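Jenulel quilted bedspread, one winter and one summer in
Reviewed by Ornella Longo
September 2026

I bought this bedspread in January for the spare room, which is also where all the laundry in our house gets folded. So it has had two jobs from the start. It covers a bed that guests use a few times a year, and it serves as a folding table the rest of the time. I paid for it myself and have no connection with Jenulel.

The pattern is the character 福, good fortune, repeated all over a pale background. It comes in many colors and many styles of writing, from plain brush strokes to ornate ones that take a second to read, with a few ornamental animal figures mixed in. The listing photos made the colors look duller than they are. If you want a quiet bedroom, look at something else. My mother-in-law, Ada Lo Presti, asked for the link within five minutes, so it does have its audience.

The quilting is a small, even grid. For folding, that turned out to matter more than I expected. Shirts stay where you lay them. On the smooth Gedo cover we had before, a T-shirt would slide as soon as you pulled a sleeve across, and a stack near the edge ended up on the floor. I can now lay a shirt flat, bring in the sides and fold up the bottom without chasing it.

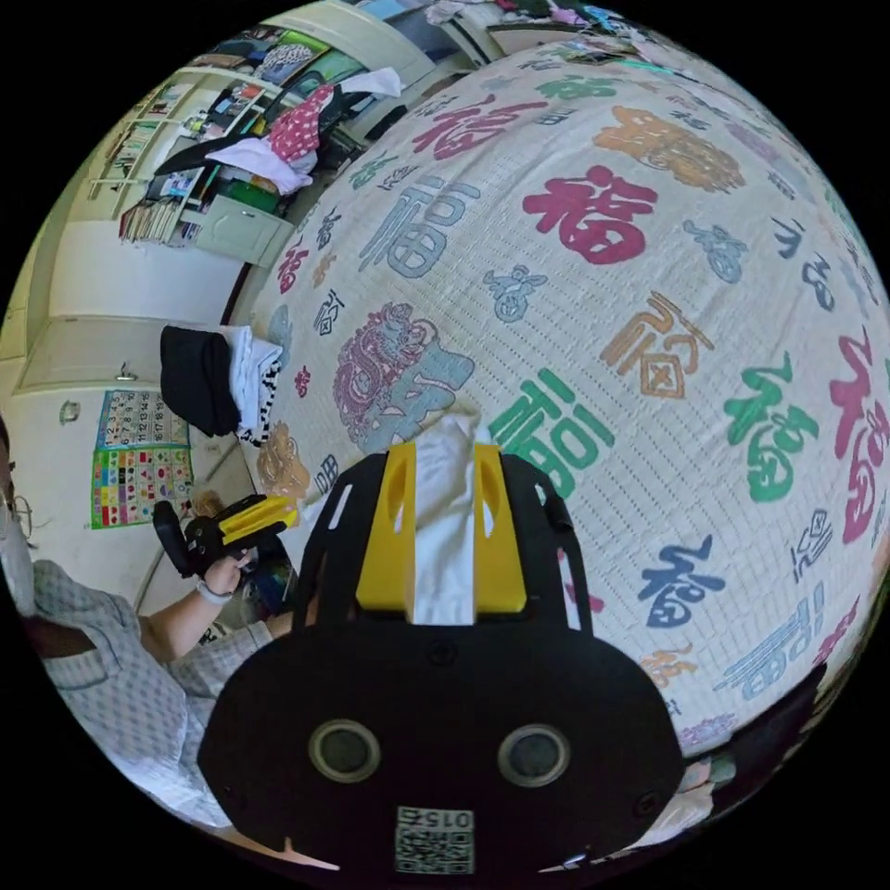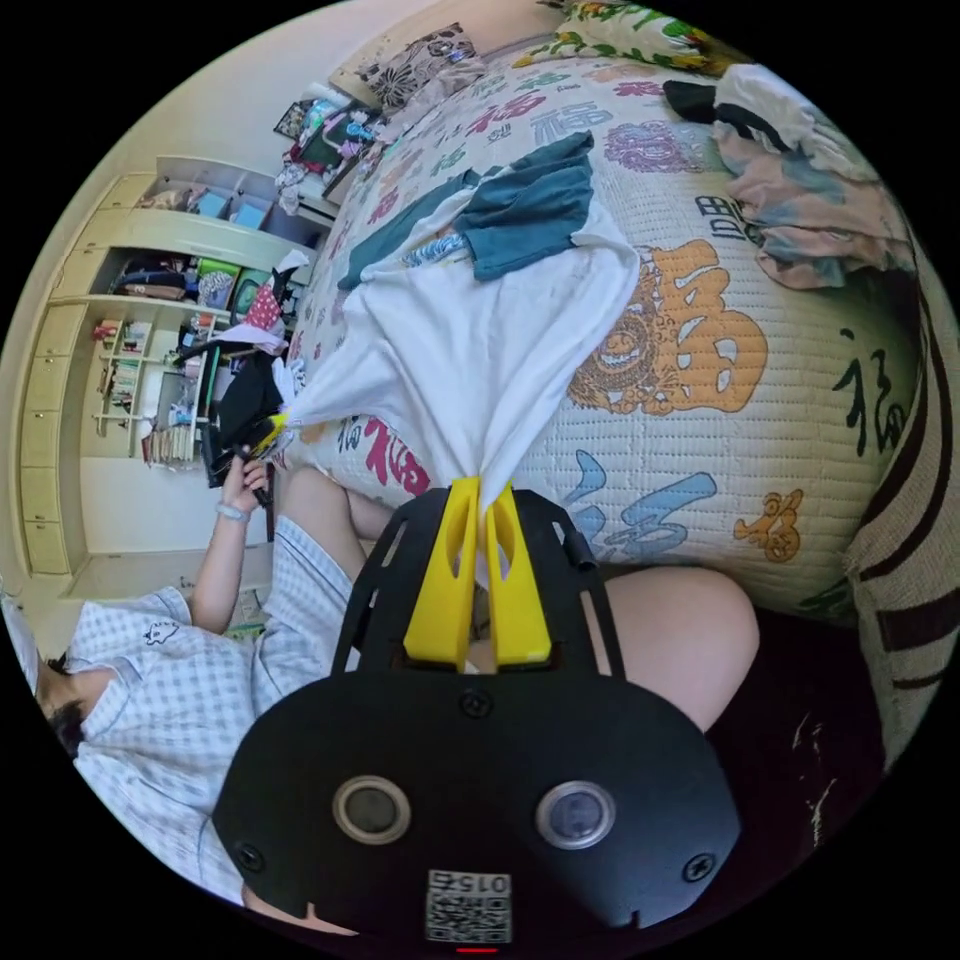
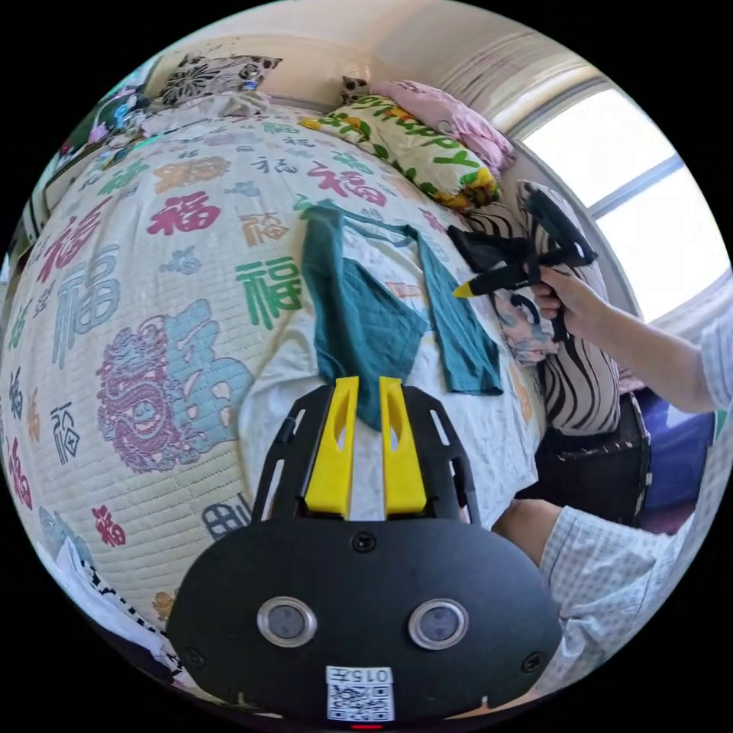 Folding on the bedspread, whites and a teal garment among the clothes.

It is easy to find things on, too. Dark clothes show up right away. White ones are less obvious against the background, but the print gives you enough contrast to see where a hem ends. Small patterned items -- baby socks, handkerchiefs -- are the exception. I have made the bed over a sock more than once.

Washing: cold, gentle cycle, by itself. Mine has been through the machine 8 times. The reds have not run, and the magenta is as strong as it was. The seam along one short side has started to pucker, and two stitches let go at a corner. I fixed those by hand. It dries slowly, so plan on most of a day on the line. I would not try it in a small machine when it is soaked through, as it gets heavy.

Size is my main complaint. The drop on the sides is short on a deep mattress, and you will see the sheet unless you tuck carefully. I measured 41 centimeters on one side and a little less on the other. Nguyen makes a plain one with a longer drop, but the surface is slick and I sent it back.

Would I buy it again? Yes, in the next size up.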